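Rirkura Widens Washing Standard for Hired Table Linen

Posted in February, 9:30 a.m.
By Jade Bunting

FLUSTCOMBE – Rirkura, the linen hire and laundry firm, has released a revised washing standard for colored table linen. The standard is named Cinach and applies to all dyed cotton and cotton-blend cloths handled at the Flustcombe plant. It replaces a single hot-wash program that had been used for white and colored goods alike.

Cinach sorts cloths by dye group before washing. Solid colors are washed by shade. Cloths with two or more colors, including striped and blocked designs, go into a separate group and are washed at 30 degrees Celsius with a longer rinse. Strong pinks, reds and oranges are tested for loose dye on arrival by pressing a damp white swatch against the cloth under a fixed weight. A swatch that picks up color sends the cloth to a cold soak before it joins a load.

The plant ran the new program on 1487 cloths before release. Of these, 136 were held back at the swatch test and soaked. Each cloth in the trial was washed 54 times, dried flat or on a low tumble setting, and compared with an unwashed piece from the same roll.
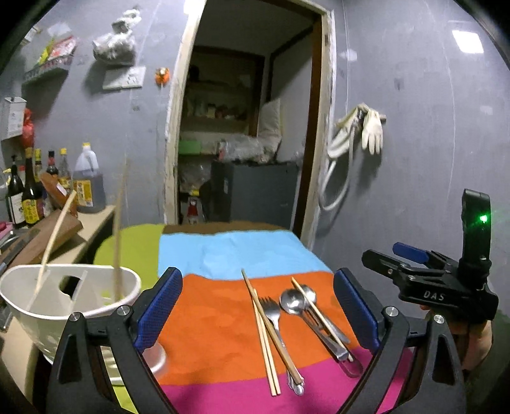
Henrik Fröhlich asked at the briefing whether the longer rinse would raise the price of multicolored cloths, and said that small cafes would go back to plain white if it did. Rirkura confirmed that hire prices for multicolored cloths stay at their present level through the current contract term. Water drawn for the last rinse is stored and used for the first rinse of the next load in the same group.

Stain treatment has also changed. Under the old program, marks were treated after the wash, when heat had often set them. Cinach moves this step to the sorting table. Oil marks are treated with a plain detergent paste, and tea, coffee and wine marks with an oxygen-based product. Chlorine bleach is no longer used on any dyed cloth.

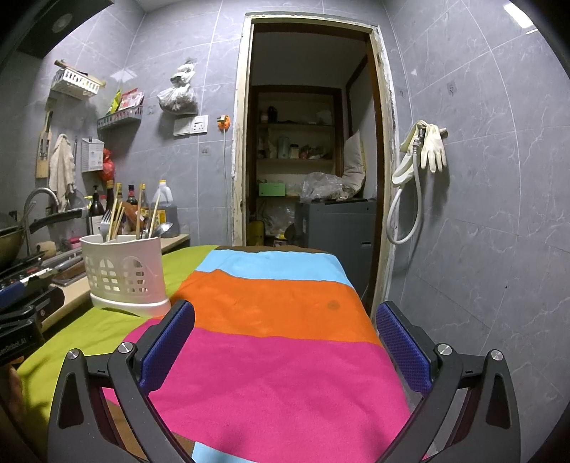

Treated cloths rest for one hour before loading. Any mark still present after two full cycles is entered on the cloth's record, and the cloth is moved to second-grade stock. Second-grade cloths are offered at a lower rate for outdoor and workshop use.

"Most of the fading we measured came from drying too hot," said Remedios Soler, technical manager at Rirkura. "The wash temperature mattered less than we had expected. We have set the dryer limit first and built the rest of the program on that."

Customers who wash hired cloths on their own premises can request the Cinach care sheet from the Flustcombe office. It lists load size, water hardness settings and drying limits for each dye group. The Amrani line of heavy cotton cloths is covered by a separate sheet – the weave holds more water and needs a slower spin.

Comments

Hamdia Demissie
Does the care sheet cover napkins too? Ours are the same cotton as the cloths but the hems pucker after a few washes.

Nuria Moges
We had puckered hems as well. Lower dryer heat fixed most of it, and we pull the edges straight while they are damp.

Henrik Fröhlich
Thanks for the answer on prices. I would still like to see the swatch test written up with the weight given.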